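Weight cutting (combat sports)

Weight cutting is the business of getting your body down to a set number on a scale before a fight, and then getting as much of it back as you can before the bell. It happens in boxing, wrestling, judo, kickboxing and mixed martial arts, and I've been around it long enough (first as a fairly poor amateur kickboxer, later holding pads and carrying bags) to have opinions, so forgive me if this entry wanders off now and then.

Why fighters do it

Nearly every combat sport sorts people into weight classes. The idea is fairness. The trouble is that the weighing usually happens well before the fighting, often the day before, and fighters worked out ages ago that there's a gap there to be used. If you can weigh in light and walk out heavy, you meet someone smaller than you. Of course your opponent is doing exactly the same thing, so the two of you usually end up the same size anyway, only both more miserable.

Floor Koster, who coached me for a couple of years at the Dunero gym, called it paying rent on a house neither of you lives in. I still don't completely follow that but I think of it every time I see a scale.

The slow part

There are really two stages and people mix them up. The first is ordinary dieting over several weeks: smaller portions, fewer sweets, a bit more running. You lose some fat, you get grumpy, and your training partners learn to leave you alone before lunch. Most camps keep plain starchy food in for the hard sessions and trim it back as the date gets closer.

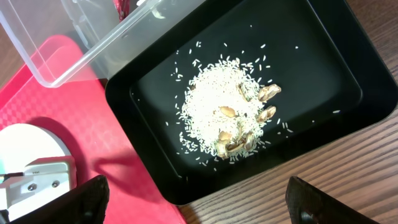 I was always dreadful at this stage. Evelien Stevens, who fought two classes below me and ate like a horse until the last fortnight, used to write everything down in a school exercise book, and she made weight every single time. I kept mine in my head and my head was very generous with itself!

The fast part

The second stage is the one with the bad reputation, and it's mostly water. Over the last few days a fighter may cut back on salt, drink less, and then sweat out what's left with hot baths, saunas or layers of clothing. The number on the scale drops quickly, but hardly any of it is fat, and it all has to go back in.

It's also where things get dangerous. Losing a lot of fluid strains the heart and kidneys, makes people dizzy and muddled, and is thought by many doctors to make a blow to the head more harmful if the fluid hasn't been properly replaced. Fighters have died doing this. I did one hard cut, for a show in Plostosmont on 14th June, and I remember sitting on a bathroom floor with a towel over me trying to recall my own postcode. I made the weight, lost the fight on points, and never went below my natural class again.

Putting it back

Once you've stepped off the scale you start drinking, slowly, usually water with salts and some sugar in it. Gulping it down is the classic beginner's mistake (you feel sick and most of it goes straight through you). Food comes next, in small, bland amounts. 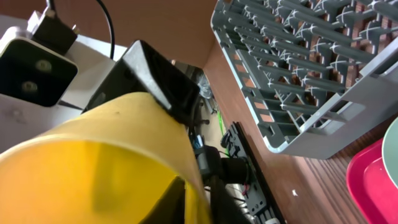
A yellow plastic cup, seen close up.

How much a person can recover overnight varies a great deal, and being back at your old weight doesn't mean you're back to your old self. Nathalie Dewulf, our cut supervisor at Gumora shows, wouldn't let anyone talk tactics until they'd been to the loo twice. Very unglamorous, but I'd trust her over any gadget.

Missing weight

If a fighter comes in heavy, a few things can happen. Some rules allow extra time to lose the remainder. Otherwise the bout may be called off, or go ahead at an agreed weight with the heavier fighter giving up part of their pay, and in a title fight the one who missed generally can't win the belt. Verschueren, who promoted most of the small cards I was on, took 20 per cent and put it in an envelope for the opponent there and then, with both corners watching. On our sort of money that could mean losing a pair of decent gloves.

Attempts to fix it

Same-day weigh-ins are the obvious idea and some amateur sports use them. They do discourage big cuts, though critics say a few people will cut anyway and then fight dried out. Other approaches include urine tests to check hydration, limits on how much weight may be regained by fight day, and extra classes so that the jumps between them are smaller.

Kyung-tae Seo, a wrestling coach I met through Evelien, is firmly for checking juniors all season long and banning cuts for them altogether. I'm with him on that. For grown professionals I go back and forth, usually depending on who I've been talking to.

See also: weigh-in, catchweight, weight class, rehydration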